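Dark specks on white play table, and what to do with the pieces

glykeria_moschos
Posted June 18, 2024

We have a white table that the kids' play kitchen stuff lives on – plates, a bowl, a cup, pretend food and a black toy oven. The top has small dark dots on it that don't come off with a damp cloth. I've tried dish soap too. I don't know what the top is made of, and the seller (Skovbridge) no longer lists it. Is there something stronger that won't dull the white? Also, can the plates and cup go in the dishwasher? There is no mark on the bottom of any of them.
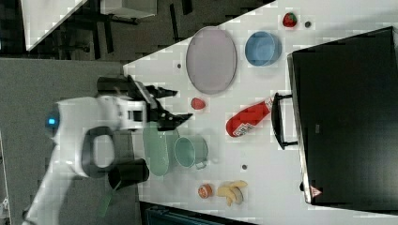

The table with the plates, cup and play food on it. One dot is near the green cup.

It gets used every day, so I would like to avoid anything with a strong smell.

Nicanor Navarrete

Try a melamine sponge, wet and squeezed out, with almost no pressure. Do one dot first and look at it in daylight before you do the rest. If it's ink, rubbing alcohol on a cotton swab for 30 seconds usually lifts it. Wipe with plain water after. If a fingernail catches on the edge of a dot, it may be a chip or a small hole, and cleaning won't help.

For the dishes, no mark means wash by hand. Warm water, a little soap, and let them dry on a towel. Keep water away from the oven and just wipe the door.

bromonen40

i put ours in the top rack and they were fine except one cup that warped

Nicanor Navarrete

The top rack can still get hot enough to do that. I'd stick with the sink.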